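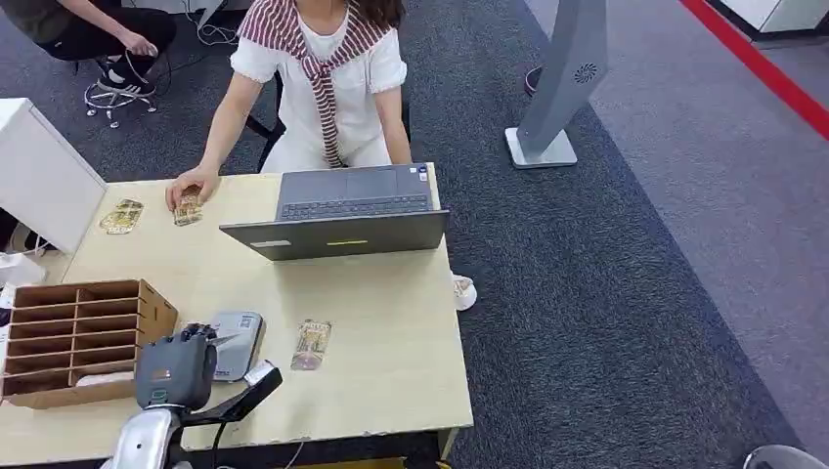 A card on the desk at our Fostwood office.

1/7 The Fostwood Library Partnership is changing the way library cards are issued and renewed. The changes apply at Fostwood, Jelum and Mesico, and they take effect on 22nd October. This thread sets out what current members need to do.

2/7 Cards already in use remain valid until the expiration date on the account. Members do not need to replace a working card. Any fees owed before the change will carry over at the same amount.

3/7 A single card will now be accepted at all three branches. Members who hold separate cards for Jelum and Mesico may combine them at either front desk. Loans, holds and reading history will move to the account the member chooses to keep.

4/7 To renew in person, please bring one form of photo ID and one piece of mail showing a current address. Members under 16 may renew with a parent or guardian present. Renewal is free. A replacement for a lost card costs $2.
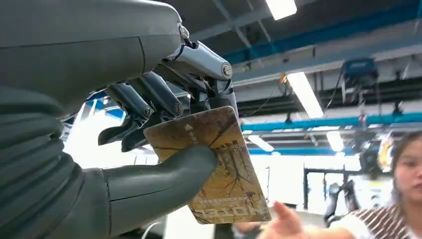 A card held up at the same office.

5/7 Loan limits are also being adjusted. Members may borrow up to 200 items in a calendar year through the Kiani interlibrary service, which previously had no stated limit. Loans from our own shelves are not counted toward this total — nor are audiobooks, large-print titles or items on a school reading list.

6/7 Holds will be kept at the front desk for 5 open days after notice is sent. Notices go out by email unless a member has asked for a phone call. Members who cannot collect an item in that time may name another cardholder to pick it up. The form is available at every branch and must be signed by both people.

7/7 The Jelum branch will close early on the evening before the change while account records are moved. Book drops will stay open, and no item will be marked late during the move. Written comments on the new loan limit will be accepted through the end of November — please leave them at any branch or send them through the contact page.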